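Plollarix sim notebook – bedroom task, second block
Thursday, May 1, 2025

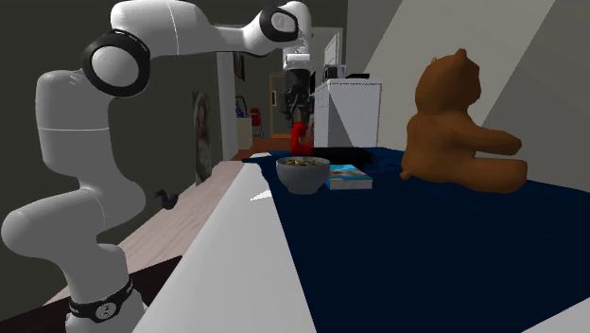

Picked up from the end of last session. Goal for today was to get the approach pose repeatable before we touch the grasp policy again. Bedroom layout loaded from the Flondari set, default lighting, bear and book left on the blanket as distractors. Red object is the target, spawned behind the bowl. The class rubric scores on target lifted and bowl undisturbed, so the bowl stays in.

Config as run:
Physics step: 2 ms
Episode length: 300 control steps
Seed: 661
Episodes: 26
Blanket: rigid mesh, no cloth solver

Cloth is off for the whole block. Leandro Vergara tried it on the lab machine before the break and the solver ate most of the step budget. We can revisit if the marking criteria change, but the Zosetti handout only asks for rigid contacts on the bed surface. The folds are baked into the mesh, so collision on the far section is uneven. Noted because target orientation at spawn depends on where it lands relative to a fold.

Approach
Gripper comes in from above, fingers vertical, aligned to the target's long axis. Old waypoint file had the pre-grasp point too close to the bowl rim. On descent the near finger clipped the rim, the bowl rotated on its foot and the episode was flagged. Moved the pre-grasp point away from the bowl and raised it. Also changed the descent from joint interpolation to a straight Cartesian move. Joint interpolation was putting a small arc into the last part of the path and the arc was toward the bowl.

With the new waypoint the descent is clean on seed 661. Have not swept seeds yet. Do not quote this as a result.

Bowl contents
Bowl and food are a single body in this asset, so there is no spill to detect. Whoever wrote the scoring script last term assumed loose contents and left a particle check in it. The check returns zero every time and passes silently. I have commented it out and replaced it with a tilt threshold on the bowl body. Threshold value is in the config, not hard-coded. Please leave it there.

Perception
Segmentation holds on the target through the upper part of the descent. Closer in, the fingers occlude most of it and the mask fragments. For now the pose estimate is frozen once the gripper passes the pre-grasp height, and the rest of the move is open loop. That is acceptable in sim with a static target. It will not carry over to the Urrutia bench, where the target can get nudged.

The mask also leaked onto the bear on the first few episodes. Cause was the colour threshold someone had widened to cope with the old lighting. Put it back to the committed value and the leak went away. The bear is large relative to everything else on the bed, so even a partial leak drags the centroid a long way off. Added an area limit to the mask as a backstop.

Collision model
Arm link meshes are the simplified convex ones. The wrist-to-gripper flange was missing from the collision group altogether, so planning was treating the gap as free space. Added a cylinder for it. Planning time went up slightly, no failures so far. The floor and the dark surface at the base are both in the static group and should stay there.

The low black object behind the book has no name in the scene file, only an index. It is in collision but not in the semantic labels. I have labelled it "obstacle_far" until somebody finds the asset sheet.

Problems still open
Logger drops the final control step of each episode. Harmless for scoring, annoying for plots.
Render and physics clocks drift on the older workstation. Use the other one for anything that goes in the report.
Reset does not always restore the book to its start pose. Workaround is a full scene reload, slow but reliable.
Gripper close command is sent before the Cartesian move reports done. Need a wait there – at present it works by luck of timing.

Next
Fix the close command first, then the seed sweep with everything else held constant. Leandro has the sweep script and will push it to the Plollarix branch. After that, swap the positions of book and bowl and rerun without retuning, to see how much of the approach is specific to this layout. Draft of the methods section is due to the group in June, and the waypoint change needs to be written up properly with the old and new values side by side.

Config and waypoint file committed. Logs are on the shared drive under the seed number.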